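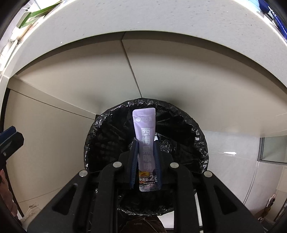

La pince Nendau, après un trimestre au club

On a pris la Nendau en octobre pour le club robotique de Valldale, en version à main, parce que notre bras n'était pas prêt (il ne l'est toujours pas !). Brendan Ó Briain, qui encadre l'atelier avec moi, voulait que les élèves collectent leurs propres démonstrations avant de toucher au moindre réglage. Bonne idée, et franchement l'outil s'y prête bien.

Notre exercice préféré, c'est le tri des petits emballages – attraper, viser la poubelle, lâcher. Les sticks de café de deux grammes sont redoutables : c'est fin, ça glisse, et si on serre de travers ça pivote. Avec la Nendau, les deux doigts tiennent le sachet bien droit, soudure en haut. J'étais ravie !

Côté montage, comptez une petite soirée. Les vis sont accessibles par-dessus, un vrai bonheur quand on a connu la Pringle de l'an dernier et ses écrous planqués. La notice, par contre, est nulle : trois pages, deux schémas identiques.

Ce que j'aime moins : c'est large. Dès qu'on travaille dans un recoin, les bras cognent et les plus jeunes s'énervent. Au bout de quelque 2000 prises, on a aussi un peu de jeu dans le doigt gauche. Clokdale vend la paire de rechange, livrée en cinq jours chez nous.

Je mets 4 sur 5. Pour un club de collège je la rachèterais – mais demandez les doigts de rechange dès la commande.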